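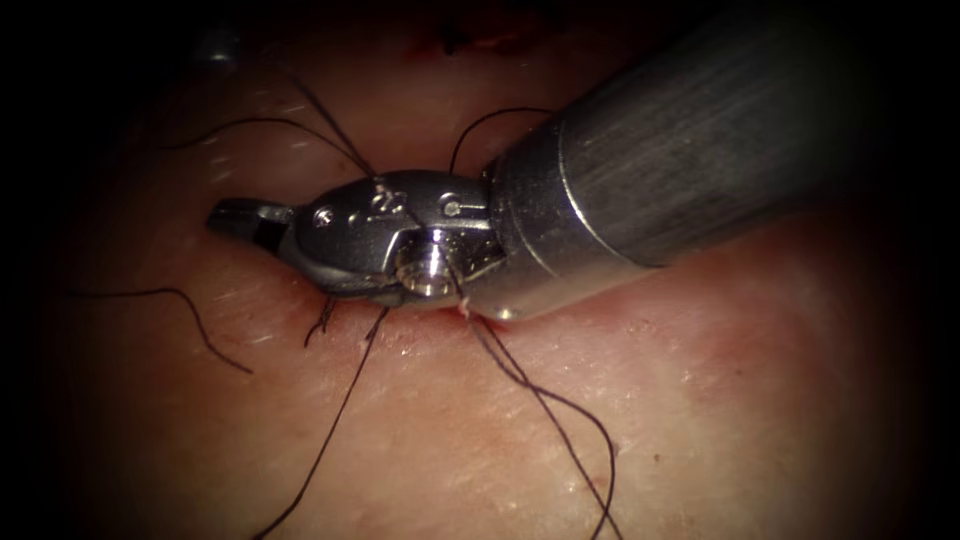
Surgical Robotics Group, Drova Institute

MEDIA RELEASE
May 2021

Suturing demonstration to anchor Griresley open day

The Drova Institute will open its Griresley laboratory to visitors for a demonstration of robotic suturing. The program is intended for theatre nurses, surgical trainees, biomedical engineers and hospital procurement staff.

Sessions run for 30 minutes and are limited to four visitors each. An operator seated at the console will close a straight incision in a tissue specimen with interrupted stitches, using articulated instruments under endoscopic view. Visitors will follow the work on a wall monitor carrying the same feed as the console.

At close range the monitor shows the metal wrist and jaws of the instrument over the tissue, with black suture thread lying across the housing. Thread management will be covered in the commentary, including tail length, the order of throws and the clearance needed between the jaws and the wound edge before a knot is set.

"Most of the questions we get concern the wrist," said Ottmar Kramer, head of the group. "We will run the same stitch at two motion-scaling settings so that people can compare the path of the tip."

The second part of the visit takes place in the Gallardo workshop, where technicians will discuss cable tension, pin wear and the inspection schedule for reusable instruments. The laboratory's Clulen software, used to log joint positions during practice sessions, will be shown on a separate workstation.

Registration is through the Institute's front office. Enclosed footwear is required. Gowns and gloves will be supplied. A further open day is planned for November.

Media enquiries: Communications Office, Drova Institute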